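Slide 1. Title
Good morning. Victor Mabula, Cikum. I was asked to talk about good practice for hand-held grippers, and I said yes before I saw it was the slot right before lunch. (Wait. If no laugh, move on.)

Slide 2. Where the rules came from
When we started the Kariuki project we had a standard. It was 201 pages long and covered everything except the part that touches the object. Tekle Bogale and I cut it down to one sheet. It has 7 rules. I'll do four and you can read the rest in the handout, which I know you will treasure.

Slide 3. Rule one: look at the pads
Before every session, open the gripper all the way and look at both inner faces. Creases, folded edges, fraying at the corners. Write down what you see, with your initials. "Fine" is not a finding. I have read six months of "fine."
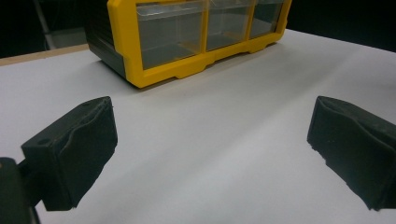

Fingers open over the table, drawer unit behind. Note the curled top edge on the right pad.

Slide 4. So is that a fail?
(Ask for hands. Let them argue for a minute.)
Under our sheet, a crease gets logged. A folded lip gets logged and shown to the lead. Loose material on the gripping face means you stop and swap the pad. Swap both sides together. At Buverel they changed one at a time to save money and then spent more than 4 weeks asking why everything drifted left.

Slide 5. Rule two: clear the space between the fingers and the target
Start with open table in front of you. Props go back where the layout sheet says. If you moved the drawers to make room for your coffee, move them back. Also move the coffee.

Slide 6. Rules three and four
One person holds the tool, and that person calls the stop. Any change to the pads gets a new line in the log, even if Jimport shipped you "the same part." Ask me about the same part at lunch.

Slide 7. Questions
Handout is by the door. If Tekle is in the room, send him the hard ones.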